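Household Organization – Unit 6: Small Textiles in Shallow Drawers
Notes: Lovisa Nyberg

6.1 Contents before sorting

Socks, undergarments and light knits share one drawer in most small bedrooms. Items pushed toward the back form a pile, and the lower layer is hard to identify. Note bundles held with an elastic, and pieces hanging down along a side wall.
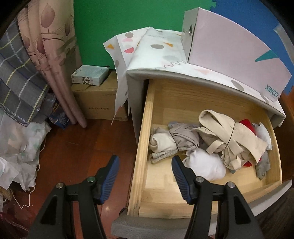

6.2 Rolling and placement

Fold each garment to the depth of the drawer, then roll from the thicker end. Set rolls side by side – one layer only. A folded piece may lie across the front. Strong colors, such as a red roll in the middle, serve as reference points. Lids and boxes stay on the cabinet top.

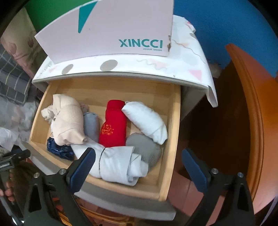
6.3 Assignment

Sketch one drawer at home before and after rolling. Label each item by type. Maximum 500 words, handed in to Xolani Dlamini in December.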